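October 19, 2024

I have been trying to give up eating lunch at my desk. It began in September, when I turned my keyboard upside down to find out why the letter N had stopped working and produced enough sesame seeds to feed a modest finch. The N has recovered. I'm less sure about myself.

So now I go out. I have a full hour, which I'd never used before, and I had no idea how long an hour is when you aren't answering emails through it. The first day I walked to the canal, looked at it, walked back and still had time to read the whole of the fire notice by the lifts.

My colleague Oğuzhan Aydoğan has taken a proper lunch every day for as long as I've known him. He puts his coat on at one o'clock in the manner of a man leaving for the coast. I asked him what he does out there and he said "lunch", and I felt this was fair.

## Where I have been going

Mostly Tamiru, the café behind the post office, which does a decent lentil soup and has chairs designed to discourage a second cup. If it's full I go up the hill to Nillerau, where the soup is worse and the window is better. It's 72 steps up from the canal path. I counted them on the way up for something to think about other than my knees.

Now and then I want a burger, and I want it with something purple and leafy in it so that I can call it a salad to anyone who asks.

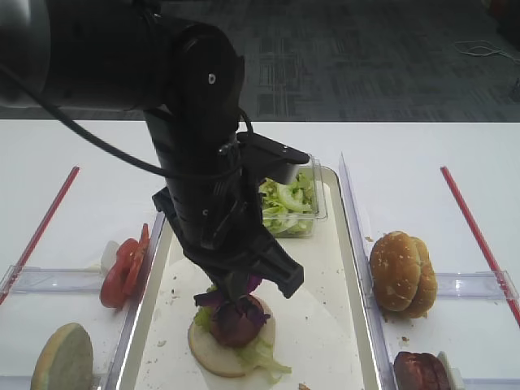 ## What it costs

More than sandwiches from home, obviously. I kept the receipts for a fortnight in an old Piltosel biscuit tin and then lost my nerve and put the lid back on. My sister, who is good with money and likes you to know it, says I could make the soup myself and take it in a flask. I own a flask. It has smelled of one particular camping trip for years and I won't be discussing it further.

The emails, meanwhile, wait. I'd assumed something would catch fire between one and two. So far the worst of it has been a message asking who'd moved the stapler, followed by eleven replies, all of them sent by people eating at their desks.

Next week I'm going to try the bench by the library, if the man with the crossword will shift up a bit.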